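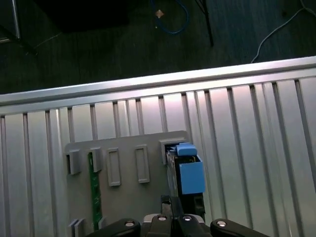 Help › Mounting plates and strip boards

What is the mounting plate for?
It keeps small parts in fixed places while you work on them. The plate is light grey and flat, with clips, raised rectangular frames and a bracket slot along its upper part. A long, narrow circuit board can be held upright at the left side, by the second clip.

What can I fix it to?
We use ours on a ribbed aluminium panel. Any flat, rigid surface that takes your fixings will do. A bare worktop is fine for light jobs, but the plate will creep if you press on it.

Does it come with the panel?
No. The Kedlow plate is sold on its own. Panels are listed under Benches and come in two lengths, the longer one being 1,229 mm.

How do I put a strip board in?
Hold it by the long edges, line it up with the clip and push gently until it sits straight. If it leans, take it out and start again — forcing it can crack the solder joints near the end.

Which boards fit?
Most narrow strips up to 2 mm thick. If yours is thicker, ask for the Prokasik clip set, which has a wider opening. We don't recommend filing the standard clips.

How long do the clips last?
We rate them for roughly 2,000 insertions. Replace them when a board starts to rattle.

How do I clean the plate?
A soft brush, then a damp cloth. Please don't use acetone. Dust collects in the bracket slot, so turn the plate over and tap it out.

Can I have a plate made to my own layout?
Yes. Send a drawing with all measurements in millimetres to Joscha Voß in the workshop. Orders placed in August take longer, as the workshop runs on reduced hours.

Are Tustis plates still supported?
Spare clips are available while stocks last. The frames are a different height on those plates — check the part number on your order before buying.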